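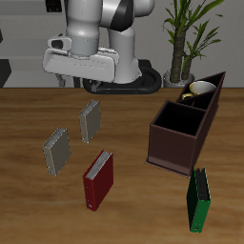

Tardale support wrote back at 8 this morning asking if I'd tried splitting the scans into smaller batches. I had! All 69 of my grandmother's cannery photos went up in sets of 14, and the captions still landed on the wrong pictures – the Iltside packing line is now labeled "Aunt's wedding, August." Next I cleared the cache and re-uploaded number 52 by itself, and that one kept its caption. Leaving the ticket open while I redo the rest one at a time.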